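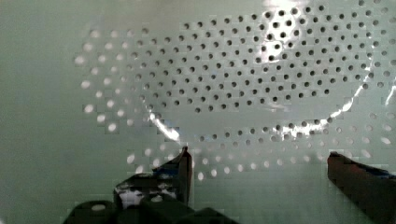
Figure 4.1 Round holes in offset rows on a curved surface.

Unit 4: Draining, rinsing and straining

This handout goes with the second kitchen session at Bultevell. Read it before you come, and bring it with you. The timings are for the pans on the Bultevell hobs and will differ a little at home.

4.1 Three words that get mixed up

Draining means letting the water run off food you want to keep. Rinsing means running fresh water over the food, usually after draining. Straining means keeping the liquid and removing the solids, as you do with stock. Recipes use "strain" for all three, so read the next line of the recipe before you tip anything down the sink.

4.2 Hole size and spacing

Large holes drain fast but lose small grains. Small holes hold rice and lentils and clog more easily with starch. For a given size of hole, offset rows let you fit more holes into the same area than a square grid does, and the material left between them is more even. Compare the rows in Figure 4.1 with squared paper, where each row would sit directly under the last.

Anything finer than couscous needs a mesh sieve. For a clear stock, line the sieve with damp muslin.

4.3 Pasta

Boil 200 g of dried pasta in 3,000 ml of water. Keep back a cupful of the cooking water before draining. The starch in it helps a sauce cling. Do not rinse pasta for a hot dish. For a salad, rinse it briefly in cold water and shake it well – a wet salad will not hold its dressing.

4.4 Rice

Rinse long grain rice before cooking until the water is only slightly cloudy. Risotto rice is not rinsed, as you need the starch. For the boiled method we use 1,250 ml of water to 200 g of rice, drained at ten minutes and left covered for five.

4.5 Pulses and leaves

Tinned beans: drain and rinse, unless the recipe asks for the liquid. Dried red kidney beans must be soaked, drained and rinsed, then boiled hard in fresh water for at least ten minutes before simmering. Leaves are better washed in a full bowl and lifted out. If you pour them through a colander the grit goes back over them.

4.6 Safety

Put the colander in the sink first. Tip the pan away from you, slowly, and keep your face out of the steam. Ask for help with the large Pomard pans when they are full.

For the next session

Cook one rice dish by the boiled method and note the draining time. Read Unit 5, Stocks, as far as the table of simmering times.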